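Workshop notebook, Testatdale
19 October 2025

Folding day. Started with the white one with the coloured stitching, as it was on top of the heap and I lack ambition on Sundays.
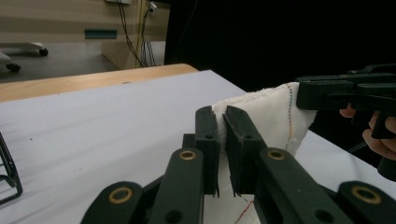 The aim was to settle on one fold for the whole batch, so that the shelf stops looking like a landslide. There are at present as many folds in use as there are people who fold, and Melina Karras has two on her own, depending on whether she is cross.

Tried in thirds first. Long sides in, then over from the bottom. Looks very smart for as long as you keep a hand on it. The thick ones have too much spring in them and open up again like a bored reader's newspaper. Thirds would do for tea towels. We don't have tea towels, we have these.

Halves next. Edge to edge, smooth out, halve again, halve again. Dull, but it stays put. The trouble is getting the first edges to meet, because a soft thick cloth has no real opinion on where its corners are. Pull one side straight and the other side goes for a wander. Best result came from laying it flat, pushing the wrinkles out from the middle with the side of the hand, and only then picking anything up. I had been picking up first and smoothing after for years, and will not be telling my mother.

Note on the sheet under it all: it creeps. Every time I pulled a cloth towards me the sheet came along for company, and after a while I was folding on a ridge. Clip it to the table next time. White on white is also a daft way to look for an edge. Berkell has an old blue sheet in the cupboard, if it hasn't been cut up for rags. Ask.

Frayed edges. I was going to trim them and then thought better of it. Last time I trimmed a fuzzy edge I kept evening it up until I had a flannel. They need a turned hem, a narrow one, on the machine, in white. Put the frayed ones in a separate bag for Yu, who likes hemming and says so in front of witnesses.

Stitching: fold with it on the outside. It gives you a line to sight along, even when the line curves, and you can tell from across the room which ones are the stitched ones. I spent a good while trying to decide if the red, blue and yellow order meant something. Melina thinks it was whatever was left on the reels. I had a theory about laundry marks and have withdrawn it.

Washing: the Irnex powder is nearly finished. It leaves them stiff, which I complained about all through April, and now I find stiff folds better than soft. Not changing the powder. Not admitting it at the meeting either.

Shelf: folded edge to the front, open edges to the back. Short stacks. The tall stack fell on me twice and on the kettle once.

Decided, then, subject to howls of protest: halves, stitching out, folded edge forward. I'll write it on a card and tape it up above the shelf, where the last card was before someone used it to level the bench.

To do
Clips for the sheet
Ask Berkell re blue sheet
Bag of frayed ones to Yu
More white thread, the 1000 m reel, the small ones run out mid-hem
Card
Move kettle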